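Belwood Shared Kitchen - progress report to the Lahtinen fund
November 16, 2024
By the kitchen coordinator, Belwood

The second stage of the kitchenware sort is under way. I said in June that I doubted a new layout would fix a storage problem dating from 1995, and I still have doubts.

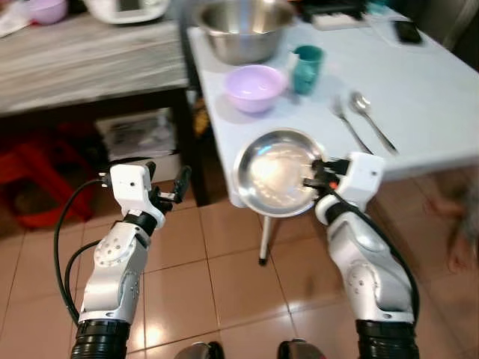
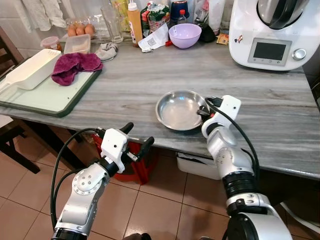
Table and counter, both with stainless steel and a lavender plastic bowl.

Has the sorting saved any money?
Too early to say. The only spending so far is $177 on shelf liners, and we'd have needed those anyway. The Savitano method asks for dishes, food and cloths to be stored separately - fine on paper, but our cupboards are shallow and the counter fills up again. I'd hold back the next payment until the layout has had 8 weeks of ordinary cooking.

Comments (2)

potluck_regular: Please keep the big mixing bowls down low.

Belwood tenant: Still no labels on the drawers.

Recent items
- Lirkska shelving quote
- Cupboard measurements, June
- Kitchen booking rules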